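Two-arm unit, Fostby room - monthly check
Checked by: Dindo Lagman
Date: Apr 1, 2025

Emergency stop - OK, both arms halt.
Left gripper fingers - OK. Cleaned, no play.
Right gripper fingers - slight play at full opening. Retighten before next run.
Wrist joints - OK, no noise over 200 cycles.
Covers - OK, wiped down.
Cable on carpet - tape down on the left side. Same comment as September.
Front panel light - OK, blue.
Arm reach over coffee table - OK, test bottle in use.

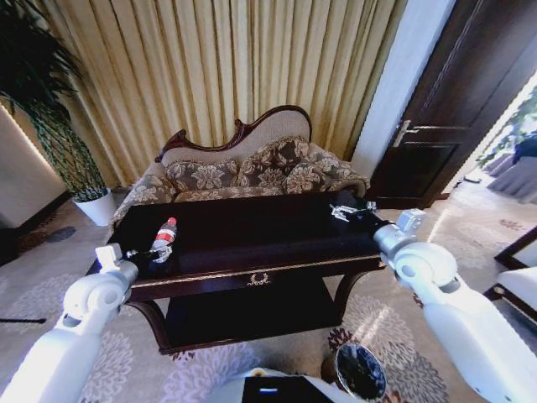
Reach check at the table, left gripper beside the bottle, right gripper open.

Open items: 2. Noel Javier to order finger screws from Sorier.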